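Glassware and Table Linen – Your Questions

I get asked the same things every Saturday at the Mosgate market, so I've put my answers in one spot. – Antonina

Can I hang my everyday glasses upside down?
Sure, as long as the foot sits snugly in the arm of the stand. Plastic wine glasses are my favourite for this – they're light, they come in great colours and I don't panic when the kids run past!

Will the stand tip over?
Mine hasn't. Put it on a level bit of table and load both sides evenly. The tall Drunska one holds four glasses and I wouldn't push it past that.

Do you post the tablecloths?
I do! Postage is $20 anywhere in the country, and I send parcels out in the arvo.
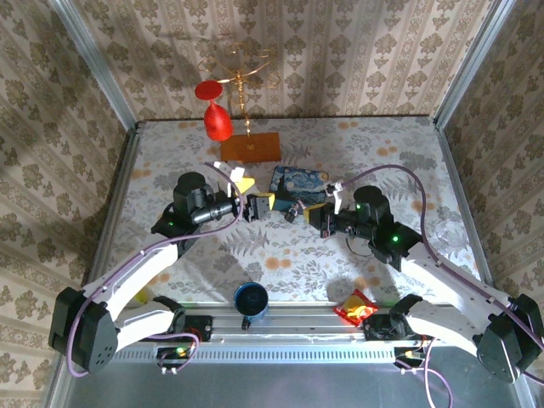
How do I wash a printed tablecloth?
Cold gentle cycle, inside out if it's hemmed like a pillowcase, flat otherwise, and line dry in the shade so the colours don't fade. I iron mine on the back while it's still a bit damp.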